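4. Setting up a public consultation

Clestden Forum lets a council, parish or residents' body run a consultation online and on paper under one reference number. Section 4 covers set-up by the local administrator. Moderation is covered in section 5 and the closing report in section 6.

Before you start, you need:
- an administrator account with the Convenor role
- the approved wording of the proposal
- the ward list for your area
- opening and closing dates

4.1 Creating the consultation

1. Sign in and select Consultations, then New.
2. Enter a title. The limit is 100 characters, including spaces.
3. Paste the proposal into the Summary box. Text beyond 800 words is moved to an attachment when you save.
4. Select the wards affected. If a ward is missing, stop and update the ward list first (see 3.6).
5. Select Save as draft.

Note: a draft can be seen by any Convenor in your organisation. It cannot be seen by residents. 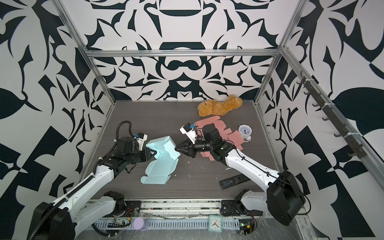
6. Open the draft and check the reference number at the top right. Paper forms must carry the same number.
7. Set the opening and closing dates. The period must be at least 12 working days.

Caution: once the consultation has opened, the closing date can be moved later but not earlier.

4.2 Adding questions

1. Select Questions, then Add.
2. Choose a type: single choice, ranked or free text.
3. Type the question as approved. Do not combine two proposals in one question.
4. For single choice questions, leave "No view" switched on unless your standing orders say otherwise.
5. Repeat for each question, then select Lock order.

Locking the order fixes the numbering on both versions of the form. Unlocking it later cancels any paper forms already issued.

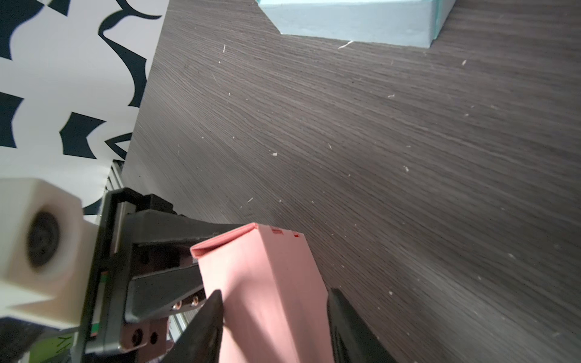 Paper returns are entered by two people working separately, and the system compares the two entries. Set up both entry clerks under Roles before the forms go out. Sort returns on a plain, clear surface. A dark grey wood-grain tabletop with small white specks and short fibres on it, for instance, should be brushed down first, as debris on the scanner glass can be read as a mark in a tick box. Scan each batch at the default setting and keep the originals until the closing report is signed.

4.3 Entry differences

Where the two entries do not match, the form goes to the Differences queue.

1. Open the queue and select the form.
2. Compare both entries with the scan.
3. Accept one entry, or select Refer.

Forms marked Refer go to the returning contact. In the default set-up this is the first Convenor on the list. Error 844 means that the form number has already been entered; check for a duplicate return before clearing it.
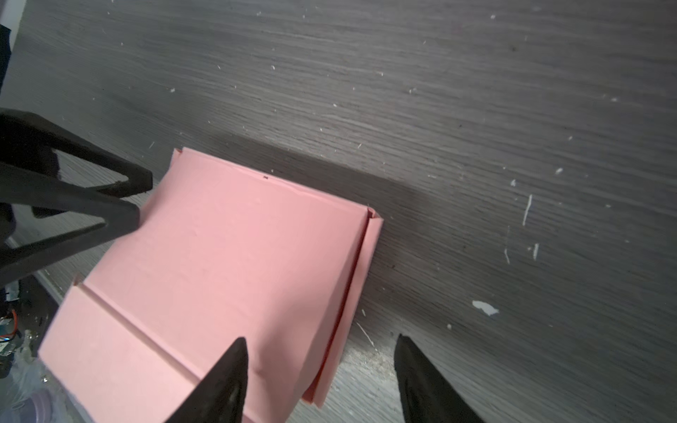
4.4 Test run

1. Select Test mode.
2. Submit one online response and one paper response for each ward.
3. Confirm that both appear in the count.
4. Select Clear test data. The consultation cannot open until this is done.

Section last revised 10 Feb 2021 by Philomena Eshun. Corrections to Brendan Flanagan, documentation desk.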